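Pale turquoise (interiors)

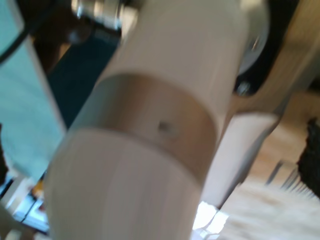
A pale turquoise panel, at left, with dark navy beside it.

Pale turquoise is a light blue-green used on walls, doors, screens and large flat panels in homes and workrooms. It sits somewhere between mint and sky blue, and people who live with it will often disagree, quite happily, over whether it is more of a green or more of a blue. In the Bemelov district it is also known as washhouse blue, a name that older residents still use for almost any light color with a little green in it.

History

The color became common in Bemelov after the Lencho paint works began selling it in large tins, at first for kitchens and back hallways and later for just about everything else. Hiwot Workneh, whose book on the painted houses of the district remains the fullest account, lists 18 local names for the shade and gives a whole cheerful chapter to the arguments over them. Lencho sold nearly 3,000 tins of it in its best year, and a good many garden gates in the town of Okover still wear a coat or two from that time.

Use with other colors

Pale turquoise is very often set beside white or off-white, which keeps a room feeling light and airy, and beside dark navy, which makes the turquoise look cleaner and a bit brighter than it would on its own. Navy is usually brought in through cloth (curtains, cushions, a bedspread) so that it can be changed with the seasons, while the turquoise stays put on the larger surfaces. Beige and light tan are also popular partners, and warm the whole thing up nicely in winter.

The color shifts a good deal with the light. Under a warm lamp it leans toward green, and in a north-facing room it can turn almost gray by late afternoon. The decorator Mihret Moges advised painting 2 test boards and moving them around the room for a few days before settling on a tin.

Care

Light panels show finger marks, especially near handles and edges. A soft cloth and mild soapy water are enough for most painted surfaces, followed by a wipe with plain water and a dry towel.

See also

Washhouse blue
Rikico green
Painted houses of Okover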